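How to Start Walking Again After Having a Baby

I had my second in February and could barely make it to the mailbox without needing a sit-down. My midwife, Isla Geddes, got me going again with a plan so gentle I almost laughed at it. Check with your own midwife or doctor first, please!

Step 1: Start with 7 minutes

Flat ground, comfy shoes, no stroller if someone can hold the baby. I did mine at nap time and kept to that for the whole first week, even on days I felt great (I wanted to do more, and she told me off).

Step 2: Breathe before you speed up

Stand tall, let your ribs soften and breathe out as you gently lift your pelvic floor. Do that five times at the front door - it feels silly, then it feels normal.

Step 3: Work up to 12 minutes

Add a minute every other day. If you feel heaviness or dragging down below, or your bleeding picks up, stop and call your midwife or doctor.

Errands count too. My first proper outing was to the little store on Toledo Street, 340 steps each way, and I was so proud of myself.
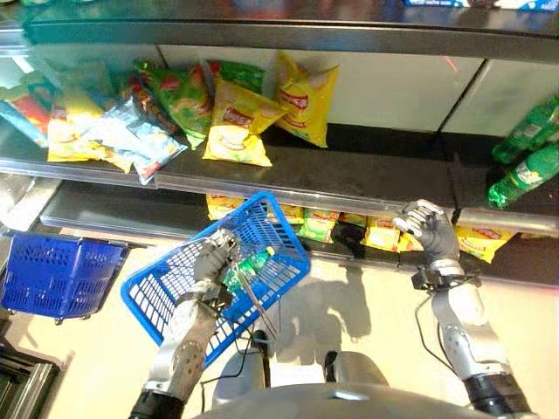
Step 4: Bring the stroller

Keep your elbows bent and walk close to the handle. Leaning forward made my back ache for days.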